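Tautahi Kitchenware Reuse Program
Progress report to the Clendberg Community Fund, second reporting period

Status against plan

Collection and sorting are on schedule. Washing capacity is behind schedule. Spending is within the approved budget, with one transfer between lines requested below.

Collection

Donated kitchenware is received at 4 drop-off points. The Printhorpe site was added in October to replace the library foyer, which closed for roof repairs. Items received this period came to 1,612, of which 67 per cent were passed on to households. The remainder went to metal recycling, green waste or landfill. Glass is still the main source of landfill, mostly chipped jars and unmatched lids.

Donors continue to leave electrical goods outside opening hours. Signs have been changed at each site and the Saturday opening now starts at 8 am. Non-accepted goods are recorded separately and are left out of the figures above.

Washing and drying

The second commercial dishwasher was delivered without the correct drain fitting. Stidaro, the supplier, has agreed to provide the part at no charge, but installation depends on a plumber's visit that has been moved 2 times. Until then all washing is done on the original machine and the backlog is held in lidded tubs.

Drying racks have been moved away from the north wall, where condensation was marking the lower shelves. Humidity readings in that bay have since fallen to the same level as the rest of the store.

Sorting standard for wooden items

The draft standard was revised after the first period. Boards, spoons and other wooden utensils are now checked by hand for splits, soft spots and odour. Sound items are scrubbed, air dried and oiled with food-grade mineral oil. Items with a split that reaches an edge are rejected – filler is not permitted on any surface that touches food. Wooden items are kept out of the dishwasher and are stored apart from metal and ceramic stock.

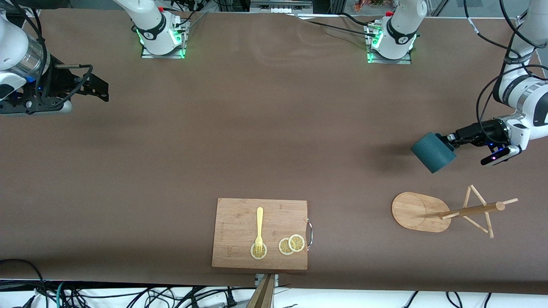
Budget

Wages and rent are as forecast. Freight is over budget because of the extra Printhorpe run. We request approval to move the unspent signage allowance to freight. No increase in the total grant is sought.

Next period

Connect the second dishwasher and clear the tub backlog.
Issue the wooden items standard in final form to all sites.
Trial a labelled bin for jars and lids at Printhorpe.
Submit the stock register with the next report.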